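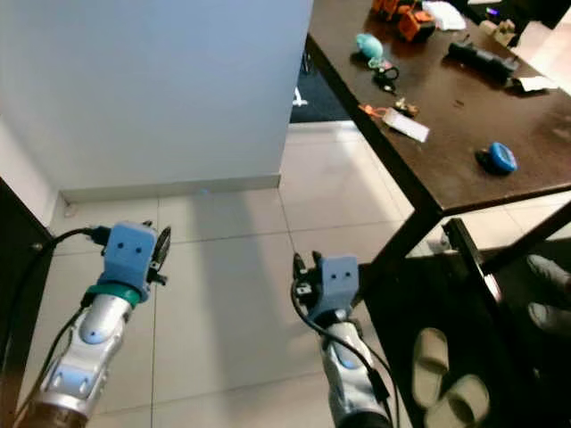 How to get a two-armed robot tidying your workbench (and keep your colleagues on side)

I run the returns room at Hemitz, where we check small bits and bobs that customers send back and put them away again. Last July we started sharing the sorting with a two-armed robot, and I got the job of teaching it, mostly because I was the one who asked too many questions in the meeting! I've written up how we do it for the other Lultik sites, so skip the parts you know.

Before you start

Have a chat with whoever does the job by hand now. I skipped this and regretted it. Our packers had a whole system for what goes where, none of it written down, and I'd planned the robot's day without a word of it. We lost a good week.

Step 1. Pick one dull task. Ours was lifting small items off the table and putting them in the right place. Leave anything that needs judgement (is this scratched? is it even ours?) with people.

Step 2. Decide who's teaching. We guide the arms by hand through each pick, over and over, and I asked for 100 good runs per item before letting it try alone. Swap over every 2 hours, your shoulders will thank you.

Step 3. Mix things up. Turn the items round, swap hard ones for soft ones, push them closer together. If every run looks the same, it'll only ever learn that one layout. 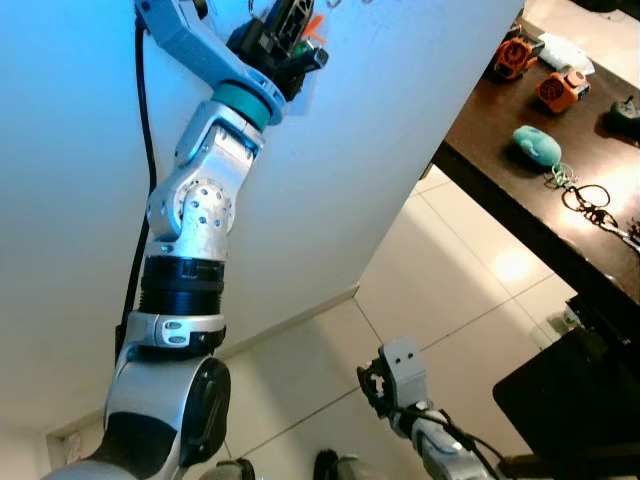 Will the robot mean fewer shifts for the people on sorting?
Nobody on our team has lost hours. The sorting shift is shorter, and the time left over goes on checking and repairs, so expect the rota to change and ask for the training early.

Step 4. Keep a log. Mine is a plain spreadsheet called Petridis (long story). By the end of the first month it had 478 lines in it, and a fair few just say "dropped it again". Write down the item, what went wrong and who was on. Please don't use it to score people, or they'll stop filling it in.

Step 5. Agree who can stop it. Our answer is everyone, at any time, with no form to fill in afterwards. The Darnness site wanted a supervisor to sign off each stop and they dropped that pretty quickly.

Step 6. Let it run alone for short spells, with a person in the room. We do the hour before lunch. Soft things are still the trickiest for ours, so I go back to step 3 for those whenever we've got a quiet afternoon. 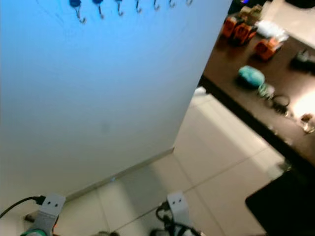 Both grippers by the wall panel, with the sorting table to the right.

Once you're past 2000 runs, have another sit-down with the team and ask which jobs they'd like to hand over next. Ours picked labels, which I hadn't even put on the list.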